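Dilura Terracotta Limewash – 4 Liter Pail

Item no. 913

In stock, ships in two to four business days

I've been selling limewash out of our little shop in Nurnness for a good while now, and this is the color I end up talking people into. Or out of, depending on the room! It's a proper warm terracotta, more baked earth than orange, and it goes on in thin, cloudy coats that let the wall do some of the work. If you want one flat, even color from corner to corner, get a regular emulsion, you'll be much happier. If you like a wall that shifts a bit from morning to evening, keep reading.

What's in the pail

Slaked lime, water, natural earth pigments and a small amount of binder. It comes ready mixed, but the pigment sinks while it sits in the warehouse, so give it a really good stir right down to the bottom – a paddle on a slow drill is best, a stick will do if you're patient. Stir again every time you load the brush after a break. I've had two calls this year from customers whose second wall came out darker than the first, and both of them had stirred once and then gone to lunch.

Where it works

Bare lime plaster, clay plaster, brick and most unpainted masonry take it straight. Drywall and previously painted walls need a coat of the Wevutach mineral primer first (sold separately, and please don't swap in a vinyl primer, the lime has nothing to hold on to). I wouldn't put it behind a stove or inside a shower. Hallways are fine if you don't have a dog who leans on things.

How far it goes

One pail covers roughly 90 square feet with two coats on smooth plaster. Old brick drinks it, so order extra. If you need more than one pail, tip them all into a big tub and mix them together before you start. It's a natural pigment and batches do vary a little.

Putting it on

Dampen the wall with a sprayer, then work in loose crisscross strokes with a wide block brush. I use the Ramanauskas oval, which is pricey and sheds a bit on the first day, but it holds a ton of wash. Keep a wet edge and do a whole wall in one go. It looks almost see-through going on and I promise you'll think you've bought the wrong thing – leave it overnight before you decide. Second coat the next day, dampening first again.

Wear gloves, long sleeves and goggles. Lime is caustic and it stings like crazy in a paper cut.

Details

Size: 4 liters
Finish: dead flat, cloudy
Touch dry: a few hours, longer in cool weather
Full cure: up to four weeks
Cleanup: water, before it sets
Storage: keep from freezing, lid tight, use within a year

Shipping and returns

We don't ship this one in January, as the pails freeze in the trucks and the wash is ruined. Unopened pails can come back to us for a refund minus the postage. Opened ones can't, so if you're on the fence, get the sample pot and paint a big piece of board with it. Lean it up in the room for a few days and look at it with the lamps on too.

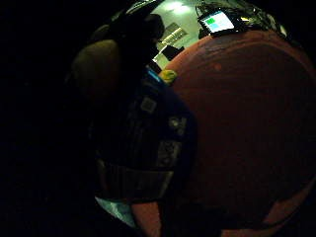
Warm terracotta running into deep brick red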